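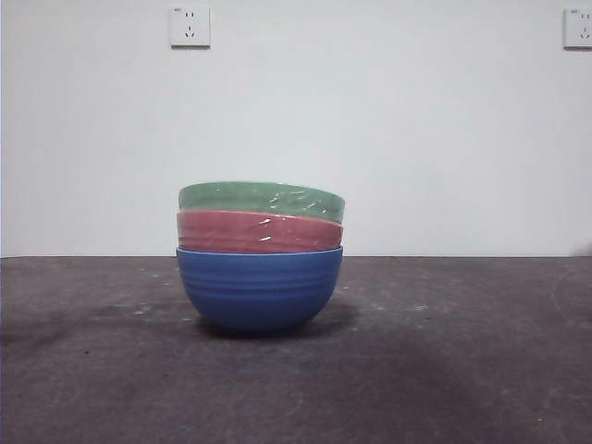
Wed 11 April

Morning

Up at half six to get the early bus into Breven for the second day of the Kollus break-in trial. The court opened late again. One of the jurors had been held up and we sat in the corridor until nearly eleven, the press and the families on the same two benches, everyone being careful with their elbows.

The prosecution spent the first hour on the night itself. The alarm at the Kollus yard was switched off with the right code, the side gate was opened with a key, and the van left by the back lane. The security guard gave evidence from behind a screen. He said he heard a voice tell him to lie down and he did, and that he looked at the floor the whole time. He was asked three times whether he knew the voice. Three times he said he could not be sure.

I took decent notes for once. My shorthand has gone off over the winter and I had to ask the man from the radio for one word, "padlock".

Lunch was a cheese roll and tea at Feleo, standing up, as all the tables had gone. I filed 278 words from my phone and the desk cut the part about the gate.
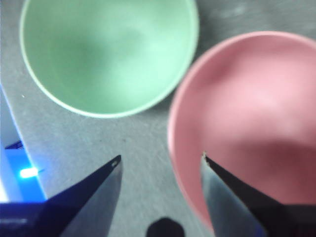
Afternoon

Legal argument until three with the jury out, none of which I can report. After that a detective went through the phone records. It was slow, and the screen nearest the jury kept going blank. The main point was one call, lasting 52 seconds, made from Aravena Lane not long before the alarm went off. The defence says the phone was lost in December and anyone could have had it. The detective agreed that it had been reported lost, but only after the arrests. There was a bit of a stir in the gallery at that and the judge looked up.

We finished at twenty past four. The guard was outside waiting for a lift. I said good afternoon and left it there.

Evening

Home by six — rain all the way from the bus stop. Wrote up the long version for Friday's paper and checked the charges against the court list, as I had two of them the wrong way round yesterday. Beans on toast. Rang the desk about the correction and they will run it on page four.

Defence opens tomorrow at ten. Need a new pen and change for the bus.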